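Qui sommes-nous ?

Bonjour et bienvenue chez Grorkau ! Si vous êtes arrivé jusqu'ici, c'est sans doute que vous avez un robot à deux bras sous la main (ou que vous allez en avoir un) et que quelqu'un, dans votre entreprise, vous a demandé : « Et pour les règles, on fait comment ? » Je connais bien cette question, c'est avec elle que j'ai démarré la boîte, dans une arrière-salle mal chauffée, avec un ordinateur qui ramait et une pile de normes que j'annotais au crayon.

Je viens de l'intégration. J'ai passé des années à installer des machines chez des clients, et je voyais toujours la même chose : l'analyse de risques arrivait à la fin, quand le matériel était déjà boulonné, payé et promis au chef d'atelier. On ajoutait un capteur par-ci, un autocollant par-là, on croisait les doigts... Je me suis dit qu'on pouvait faire beaucoup mieux en écrivant les règles au début, avec les gens qui vont travailler à côté du robot.

Alors, qu'est-ce qu'on fait, concrètement ? On rédige des guides de bonnes pratiques pour les robots qui manipulent des objets près des personnes : à la maison, en résidence, dans les petits ateliers. On relit vos procédures, on forme vos équipes, et on essaie chaque consigne en simulation avant de vous la remettre. J'y tiens énormément ! Une phrase comme « le robot garde l'objet près du sol lorsqu'il le transfère » a l'air limpide sur le papier. Près comment ? À quelle vitesse ? Et si l'autre bras tient déjà quelque chose ? Tant qu'on n'a pas vu les deux pinces au travail dans une vraie pièce (enfin, une pièce modélisée), on ne sait pas ce que la phrase veut dire.

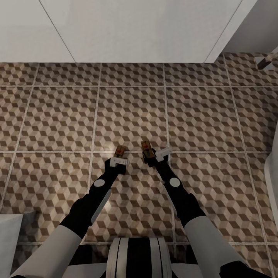 Notre référentiel s'appelle Gesero. Il compte aujourd'hui 114 règles, rédigées en français courant, et chacune est reliée aux essais simulés qui la justifient : 519 scénarios à ce jour, que nous rejouons en entier à chaque révision. Oui, en entier, même quand on n'a touché qu'à une virgule. Mes collègues râlent un peu, moi aussi les soirs où ça traîne, mais une virgule déplacée dans une consigne de vitesse nous a déjà valu une belle frayeur en relecture.

Les règles qui reviennent le plus dans nos formations concernent la saisie à deux bras. On demande par exemple de fixer un écart minimal entre les pinces et de l'écrire noir sur blanc dans la procédure, avec le nom du poste de la personne qui peut le modifier. On demande aussi de définir ce que fait le bras gauche quand le droit s'arrête (vous seriez surpris du nombre de dossiers où la case est vide). Et puis il y a ma préférée, la règle du sol : un objet tenu bas doit pouvoir être lâché sans danger pour les pieds, les câbles et les animaux. Elle nous vient d'un client qui avait un très vieux chat.

Attention, je préfère le dire tout de suite : la simulation ne remplace pas la validation sur site. Un carrelage modélisé ne glisse jamais tout à fait comme le vôtre, et un joint un peu creux peut suffire à faire buter une pièce. Nos guides prévoient donc toujours 2 passages chez vous, le premier machine à l'arrêt, le second à vitesse réduite, avec vos opérateurs et jamais sans eux. Nous ne certifions rien non plus, c'est le métier des organismes habilités. Nous, on vous aide à arriver devant eux avec un dossier qui tient debout.

Côté équipe, nous sommes une petite bande installée à Brurnlow, dans une ancienne imprimerie qui sent encore l'encre quand il pleut. Il y a des roboticiens, une juriste, une ergonome et un ancien pompier qui lit les plans d'évacuation plus vite que son ombre. Nous avons aussi un outil maison, Lui, qui sert à suivre les versions des consignes et à prévenir les équipes quand l'une d'elles change. (Le nom vient d'une blague de réunion, « demande-lui », et c'est resté. Au téléphone, c'est assez pénible, je l'avoue.)

Nous proposons 3 formules : la relecture simple, l'accompagnement complet et la formation sur place. Pour la relecture, envoyez-nous votre procédure telle qu'elle est, même brouillonne, même avec des ratures ! On préfère largement un document qui a vécu à un beau classeur jamais ouvert. La prochaine session de formation ouvre en octobre, et il suffit de nous écrire par le formulaire de contact pour recevoir le programme et un extrait de Gesero.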